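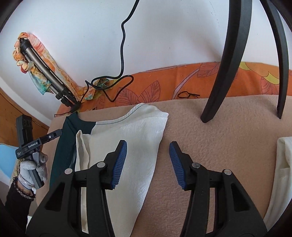 Home | About us | Vacancies | Contact

Print this page | E-mail this page

Garment Folding and Packing Operative (part-time, two posts)

Trastuddale site, returns and laundry section

Lekita handles returned and hired clothing for small retailers and sports clubs. Garments come in by the sack, are checked, washed if needed, pressed, folded and packed for dispatch. We need two people to work at the folding tables from November. The posts are permanent after a trial period of 84 days.

The work

The operative takes a garment from the rail or basket, lays it out flat on the covered table, checks it on both sides and folds it to the pattern set for that type. Tables are topped with a fleece blanket over a firm base. The blanket holds slippery fabrics in place while they are being squared up and must be kept free of lint, pins and loose thread.

Most of the stock is light clothing: tops, shorts, tracksuits, nightwear, linings and two-colour club kit. Smooth fabrics with a slight sheen make up a large share of it. These show creases readily and slide out of line if a fold is pulled from one corner only. Garments made from panels of different colours are folded so that the seams lie flat and the darker panel doesn't rest against the pale one during storage. Applicants should expect to be shown this several times before they are left to do it alone.

Duties

- Lay out, smooth and fold garments to the written pattern for each type.
- Turn out sleeves, collars, pocket flaps and linings before folding.
- Check seams, hems and fastenings. Put aside anything with a pulled thread, open seam or mark.
- Enter faults on the table sheet using the fault codes.
- Bag, label and box finished items. A full box holds 200 light items or 84 heavy ones.
- Brush down the table blanket at each break and change it at the end of the shift.
- Return unclaimed or unlabelled garments to the Pinska rail, which is checked by the supervisor.

Output

A trained operative folds 275 light items in a shift. The upper figure for plain items of a single type is 300. No output figure is applied in the first four weeks. Items that are sent back for refolding don't count towards the total, and the refold is done by the person who folded the item first.

Conditions

The shift is from 7.30 in the morning to 1.15 in the afternoon, five days out of seven on a rota. There is one paid break of 20 minutes. The work is done standing, although the tables adjust in height and a perching stool can be supplied on request. The room is heated and lit to a level suitable for checking pale fabric. Noise from the presses next door is constant but low.

Knitted gloves are issued and are replaced when they become worn or marked. Rings, bracelets and watches are not worn at the tables. Long nails catch on fine fabric and should be kept short. Hand cream may be used at the end of the shift but not during it.

Applicants

Previous work in a laundry, dry cleaner, clothing shop or hotel linen room is useful but not required. We do require:

- good close eyesight, with glasses if worn
- ability to tell similar dark colours apart, such as navy, black and dark green
- ability to stand for most of a shift and lift a packed box to waist height
- enough written English to fill in the table sheet

Applicants who are invited to the site will be asked to do a short folding test. It consists of one plain top, one pair of lined shorts and one two-colour garment, folded from flat, in the applicant's own time. Neatness and the treatment of seams are marked. Speed is not. The test takes place in the Toledo room on the first floor, which can be reached by lift.

Pay is at the site hourly rate for grade 2, rising to grade 3 on completion of the trial period. Bus fares to the test are refunded on production of a ticket.

How to apply

Write to Sowmya Kartha, section supervisor, giving your working history and any times when you can't attend. Forms are also held at the gatehouse. Questions about shifts and the rota should go to Sivaprasad Naidu in the site office, between 9 in the morning and noon. Please mark letters "Folding tables".

Print this page | E-mail this page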